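How to clean a white table top so it stays white

by Muthoni Laizer

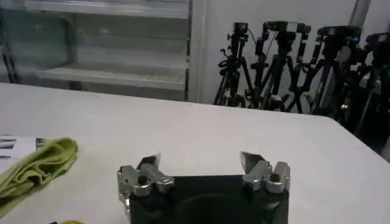

A white table looks good in the shop and then it shows everything. At home we have had ours since 2000 and it was washed with all kinds of things before I started to do it in a regular way. What I write below is for a smooth, matte top in white or nearly white. For glossy lacquer or for oiled wood you need another method.

What you need

A soft cloth, better two
A bowl with warm water, not hot
Dish soap without color
Baking soda
A dry towel

I buy the cloths from Listach, in a pack of 12. They are thick enough and do not leave hair on the surface. Any microfiber cloth is fine if it was never used with floor wax or furniture polish. Wash a new cloth one time before the first use, because some colors give off dye in warm water, and a white table is the last place where you want to find this out.

Step 1. Clear the top

Take papers away first. I put this as a separate step because I once wiped around a printed page, thinking I was careful, and the wet edge of the page left gray ink on the table. It took me two evenings to remove it. Small things should go in a tray or a box, so that you don't push them from one side to the other during the work.

Step 2. Remove the dust dry

Fold the cloth in half and then again in half. Now you have eight clean sides to use, if you count also the inside ones. Go over the table dry, from the far edge toward you, in long lines. If you skip this step, the crumbs become wet and you will scratch the surface with them. On a matte top the scratches do not shine but they collect dirt, and later you see them as thin gray lines.

Step 3. Wash

Put a few drops of soap in the bowl. My bowl holds 475 ml and three drops are enough for it. Wring the cloth strongly; it must be damp and it must not drip. Wipe in the same lines as before and turn to a clean side when you see that the cloth is gray.

Rounded corners need a little more attention. The hand wants to go straight and leaves the curve dirty. Put your thumb under the edge of the table, the cloth above, and follow the curve slowly. Do the side of the table top in the same movement.

Step 4. Spots

For coffee, tea and pencil, mix baking soda with a little water until it is like toothpaste. Put it on the spot, wait five minutes and take it off with the damp cloth. Press lightly — the soda is a soft powder, but with a strong hand it can polish a matte surface, and then you have a shiny place that will not go away.

For ballpoint ink I use Lutidero spirit on a cotton pad. Try it first on the underside of the table. Touch the spot and lift, and do not rub in circles, or the ink will become wider.

Step 5. Rinse and dry

Change the water and wipe everything one more time without soap. Soap that stays on the table becomes a thin film, and this film is the usual reason for a top that looks yellow or feels sticky in summer. Dry with the towel immediately.

Then look at the table from low, with your eyes near the level of the top and a window in front of you. Streaks are easy to see in this way. From above, a bright reflection can hide them.

The cloth

Do not leave it crumpled on the table. A damp cloth in a heap can mark the surface, and it begins to smell by the next day. Rinse it, open it fully and hang it. I wash mine at 60 degrees without softener.

How often

Dry wiping every day, washing once a week, spots when they happen. In March I did the full cleaning also at my sister's place in Traltudby, on a table that had not been washed properly since winter, and there the rinse had to be repeated twice before the water stayed clear.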